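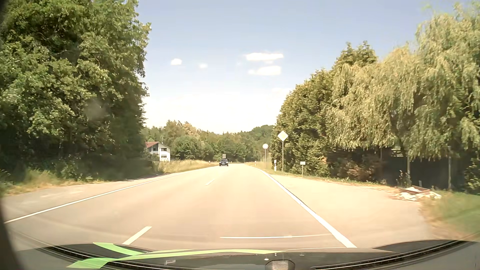
Fig. 1. Two-lane road with a broken center line and solid edge lines.

Unit 7: Pavement Markings and Passing Sight Distance
Instructor: Nesrin Toprak

Reading: course packet, the chapter on two-lane rural roads. Bring the Trernik worksheet to class.

1. Color and pattern
In the United States, yellow lines separate traffic moving in opposite directions. White lines separate lanes going the same way and mark the right edge of the road. Other countries use white for the center line too, so check where a road is before you read its markings. A broken line may be crossed when it is safe. A solid line on the driver's side of the center means no passing.

2. Edge lines
Edge lines show where the travel lane ends and the shoulder begins. They help most at night and in fog, when the edge of the pavement is hard to pick out. They usually stop at intersections and may continue past driveways.

3. Passing sight distance
This is the length of clear road a driver needs to pass a slower vehicle and get back in lane before meeting oncoming traffic. It depends on:
- speed of the passing vehicle
- speed of the vehicle being passed
- speed of the oncoming vehicle
- driver reaction time
Stopping sight distance is shorter. Do not mix up the two on the worksheet.

4. Where passing zones end
Hills and curves are the usual limits. The two directions are measured separately, and a no-passing zone for one direction may start well before the zone for the other. On the Dodum Road problem, work out each direction by itself and then draw both on one strip plan.

Homework
Problems 2 and 7. In Problem 7, take the measured sight distance as 225 meters. Show units on every line. Late work goes to Trevor Lavoie, who is grading this unit.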